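Checkered tablecloth

A checkered tablecloth is a cloth table covering with a pattern of squares in two colors, one of them usually white. Red and white is the version most people think of first, followed by blue and white and yellow and white. The cloth is used on kitchen and dining tables, at picnics and in casual restaurants.

Terms

Stores use "checkered," "checked" and "gingham" as if they were the same word. Strictly, gingham is a woven cloth in which colored and white threads cross, so that a third, paler shade appears where they overlap. A plain check may be woven or printed and need have only two tones. Many products sold as gingham are printed on one side, and a look at the back of the cloth usually settles the matter.

Claimed origins

Popular accounts trace the pattern to one country or another, most often Italy or France, and sometimes to a single restaurant. These stories are repeated widely and sourced poorly. Checks are among the simplest patterns a loom can produce, and there is little reason to expect a single place of origin. Delphine Yazzie, in her short survey Cloth on the Table (Grosstead, 46 pages), calls the restaurant story "an advertisement that got old enough to be quoted." Her own preferred account, which credits mail-order catalogs, rests on 13 listings and should be treated with some care as well.

Household use

At home the cloth is mostly an everyday covering. It is laid under mixed tableware, including children's plates and bowls with printed figures, plastic cups and pieces that do not belong to any set. Decorating guides often say that a check "pulls together" unmatched dishes. No test of this is ever offered, and the opposite complaint, that a busy cloth competes with decorated plates, is about as common. 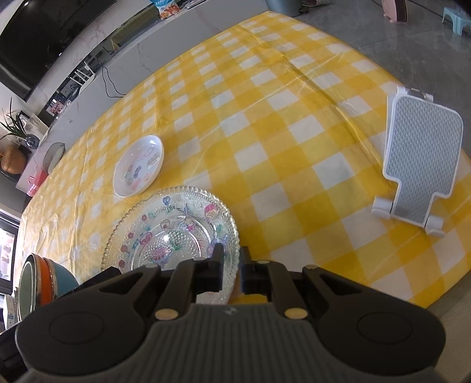

A second claim is that checks hide stains. This is partly true. Small marks in a color close to that of the squares are harder to see than on plain white, but dark sauces show clearly on the white squares, and on yellow cloths berry juice shows nearly everywhere. Shewit Mersha, writing in the Gadow household newsletter in April, suggested that people notice stains less on a check mainly because they expect less of it.

Creases

Fold lines are a frequent annoyance. A cloth stored folded keeps its creases for some time after it is spread, and a straight pattern makes them easier to spot, as the rows of squares bend slightly on either side. Cotton can be ironed while damp. Vinyl and coated cloths should not be ironed directly, whatever the tips columns say about a towel and a low setting. Rolling the cloth on a cardboard tube prevents most folds, though few homes have a good place to keep the tube.

Sizing

A common rule calls for an overhang of six to eight inches on each side for daily use. The rule is a convention, and sellers do not apply it evenly. The Marna line lists a 50-inch square cloth as fitting "most small tables," a phrase the maker, Woldegiorgis, does not define. Its yellow check is sold under item number 3133. Cotton versions may also shrink in the first wash, so measurements on the label are best read as those of a new cloth.

See also: Gingham; Oilcloth; Place mat; Table runner

Page last edited September 5, 2024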